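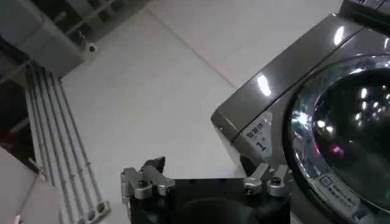
Wrist view beside the washer, gripper open, door glass full of ceiling lights.

Most of October went into one number: the distance between where our perception stack thinks the washer door is and where it is. The door is a large dark porthole with a chrome rim, and both of those are bad surfaces for the estimator we had been using. These are notes on what changed, mostly so I can find them again.

The old pipeline fit an ellipse to the rim in the wrist image, then lifted it to a 3D circle using a known radius. On matte test fixtures it worked well. On the washer, the edge detector locked onto reflections. The glass picks up every overhead fixture as a small white spot, and the spots move with the wrist, so a tracker that rewards consistent motion will happily follow them. The glossy top panel has a similar problem with larger blobs.

I logged 2,000 wrist frames along scripted approach paths and ran the old fit over all of them. It converged on 1,717. Of those, 1,168 were inside the tolerance the grasp planner needs. The rest converged confidently on something else, usually an inner contour of the glass. A failed fit is cheap, and the planner just asks for another view. A confident wrong fit sends the fingers into the rim.

Three changes went in.

First, highlight masking. Saturated pixels are dilated and dropped before edge extraction. Karim Obeidat wrote this as a standalone node in Raltik, our perception repo, so it can be switched off per camera. The dilation radius scales with exposure time. A fixed radius ate too much of the rim at close range.

Second, the fit no longer relies on the rim alone. The straight front corner of the cabinet is visible from most approach poses, and it is a much better feature than anything round and shiny. We now solve for the machine pose using the corner edge and the rim together, with the CAD offset between them as a hard constraint. If the two disagree by more than 10 mm, the estimate is rejected. I tried the printed labels on the front panel as anchors too, but their placement varies between units and I don't want a calibration file per washer.

Third, the self-mask. The fingers take up a good part of the bottom of the image, and the right one can overlap the lower corner of the machine. We had been masking with a static polygon drawn for the closed gripper. With the fingers spread, bright metal edges leaked into the corner fit and pulled it a few degrees. The mask is now rendered from joint state every frame. Abhishek Grewal had suggested this in the spring and I had put it off — the static polygon had been good enough for bin work.

On the control side very little moved. Wullico, the planner, still takes a single pose and a covariance. The covariance is now real, where before it was a constant somebody had typed in. As a result the approach slows down on its own when only a short piece of the corner is in view, and I was able to delete two special cases from the approach state machine.

Still open: partial views where the rim leaves the image on the right. The ellipse is then poorly conditioned and the corner does all the work, which leaves rotation about that edge loosely constrained. I am testing a floor plane prior for this. The floor is pale and nearly featureless apart from the tile seams, so depth there is noisy, but a plane fit over a large area should tolerate it. The branch is floor-prior in Raltik and it does not pass CI yet.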